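Building Interiors I
Handout 9: Daylight, Windows and Glare

January 2022

Read this before the studio session. Bring a tape measure and your floor plan from Handout 8. The reading from the course pack is listed at the end.

1. Where daylight comes from

Light enters a room by three paths. Some comes straight from the sky. Some bounces off the ground, pavement, snow or the building across the street. The rest has already entered the room and bounced off the walls, ceiling and floor.

Direct sun is usually treated separately. It moves during the day and can be blocked with a shade, while light from the sky is present at any hour of daylight. When we say a room is "well lit by day" in this course, we mean on an overcast day with no direct sun.

The sky part drops off quickly as you walk away from the window. At the back of a deep room, most of the light is reflected light, so the color of the ceiling matters more there than it does near the glass.

2. Window height and room depth

A tall window lights a room deeper than a wide one of the same area. For a side-lit room, measure from the floor to the top of the glass and double it. Past that depth, plan on using lamps during the day.

Sill height has less effect on depth. Glass below desk height mostly lights the floor. It may still be worth having for the view.

In the Sulness plan, the north room is 20 feet deep and the top of the glass is at 9 feet. By the rule above, daylight reaches 18 feet. The last two feet hold the closets, so the layout works. Move the closets to the side wall and it does not, unless you add a second source of light.

3. Frames and bars

The opening in the wall is larger than the glass. Frames, sashes and bars between panes all take away area. Measure the glass alone when you work out window area. Old windows with many small panes can lose a good part of the opening this way, and students often forget it.

Deep bars also block light that arrives at an angle. A bar with sloped sides is kinder to the eye than a square one: the slope catches some light and makes a middle tone between the bright pane and the dark wood.

4. Contrast and glare

The eye adjusts to the brightest large area in view. If that area is a window, anything in front of it looks darker than it would elsewhere in the same room. Shapes against the panes turn into outlines. Matte surfaces lose most of their detail. Dark glossy surfaces keep some, since they pick up thin highlights along ridges and edges. 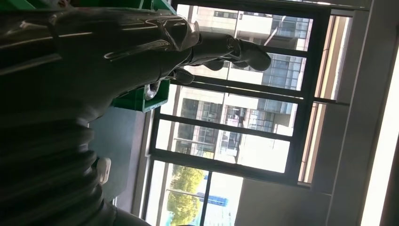

5. Ways to reduce contrast

Paint the wall that holds the window a light color. This is the darkest wall in most rooms, and the change costs very little.

Put windows on two sides if the plan allows it. Light from the second side fills in the shadows left by the first.

Angle the sides of the opening outward toward the room. In thick walls this makes a clear difference.

Turn desks so that the window is to the side of the person seated. Facing the window or sitting with your back to it are both worse.

Use a thin curtain or shade for the hours of low sun. Do not solve a winter problem with dark glass, which you will have all year.

6. Exercise

Use the Prandero floor plan. Total floor area is 852 square feet.

a) List each room with its floor area and its glass area.
b) Mark the depth reached by daylight, using the rule in section 2.
c) Choose the room with the worst contrast and propose two changes. One must cost nothing.
d) Redraw that room at the same scale with the desk, bed or table in its new place.

Hand in one sheet, drawn on both sides if needed. Label the north arrow.

Reading: course pack, pages 20 to 22. The Batovico case is optional.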